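Why Is a Cardboard Box So Strong?

Have you ever tried to tear up an empty box? I have, and my hands got tired long before the box did! That's funny when you think about it, because a thin box is just thick paper that somebody folded.

My favorite boxes are the long skinny ones. I keep a pile of them under my desk (my friend Itzel says it's too many, but she keeps adding to it). When one is open at the end, you can peek in and see how thin the walls are.
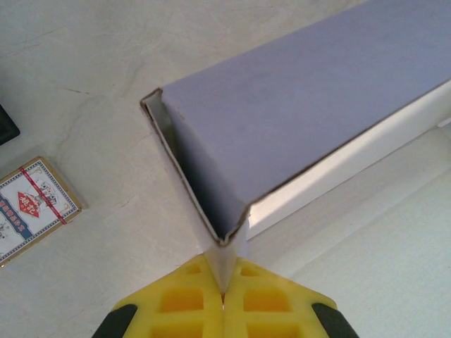
Photo: Noemi Cattaneo / Flinside

Look at the brown edges where the cardboard was cut. The outside is lavender-gray and the inside is paler, so the brown only shows at the cut. Even a deck of playing cards comes in a folded box like this, only smaller.

So where does the strength come from? The folds! Hold a flat sheet of paper by one side and it flops over. Now fold it down the middle, open it halfway like a tent and hold one end - it sticks straight out. A box has a fold along every long edge, and each one helps its neighbors stay stiff.

Want to test it? Roll 8 sheets of paper into tubes, tape them, and stand them up close together. Lay a book on top, then another. I got up to a whole stack on Friday before mine went crunch. Try square tubes next and see which kind holds more!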